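Search this site Search Go

Wooden box appeal opens in Curov

2022-03-20
Reading time: 2 min

The Curov Toy Library has opened its spring appeal for open wooden boxes, which it lends to families and playgroups for storing blocks and small toys. The library now holds 105 boxes and hopes to reach 121 by the end of April.

Boxes of plain, light wood are preferred -- painted ones can be accepted only if the finish is sound. Lids are not required.
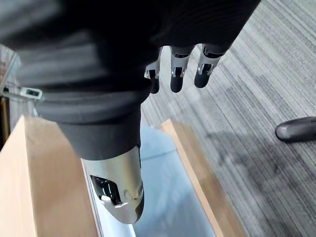
Donations may be left at the Histmont Street entrance during opening hours. Each household may give up to 5 boxes. Items should be empty and free of splinters.

"A box on the carpet is where most tidying begins," said Eduard Jireš, who directs the library. Borrowers may keep a box for two months.

Comments (2)

Ruwan Weerasinghe: Do you take boxes with handles? I have a pair in the garage.

sarkar_m: Dropped three off on Saturday. Parking was easy.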